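From: Graham Dobson
To: Clukislow Tenants list
Date: 23rd December
Subject: Re: Re: notice on the Crabtree doors

Irina Radu wrote:
> Has anybody on the second floor read the thing all the way through? Mine
> says 11 units have to be out so Brurnier can "reposition the asset." I
> have lived in the asset for 20 years. Mervyn says it isn't a real
> eviction notice. Santosh says it is. Who do I believe?
>
> Irina

Irina,

Believe Santosh, but only by half. I took my copy to the legal aid desk at the county building and sat under a poster about lead paint until Ozan Değirmenci could see me. His reading is that it's a notice to end the tenancy, and that is a different animal from an order to get out. For an order they have to go in front of a judge, and as of this morning no case had been filed against any of us. So please don't pack. Mrs. Warus in 2C already gave away her good armchair and now has to stand up to watch television.

The letter also says we were all told in October. I keep everything – my daughter calls it a condition – and the only thing I got from Brurnier in October was a flyer about not feeding the pigeons.
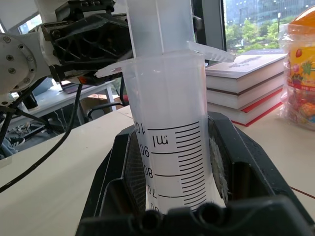
Then there's the money. They're offering $2,716 per household if you sign and leave early. Mervyn worked out that this would cover first month and deposit on a place across the river, provided the place was a garage. If you want to take it, take it, and no hard feelings, but let Ozan look at the paper first. Page 2 has you giving up your deposit and any claim over the boiler, and it's in the kind of print you need a jeweler for.

Keep paying rent, by check, and write the month on it. Santosh had his returned with a sticky note saying "not accepted at this time." He has the envelope and the note. If yours comes back, save both and tell me.

Don't sign anything at the door. The young man with the clipboard is very polite and will ask about your grandchildren. You can tell him about the grandchildren.

Ozan can come by the laundry room after the holiday. Bring your lease if you can find it, and a chair, as there are only the two.

Graham
3A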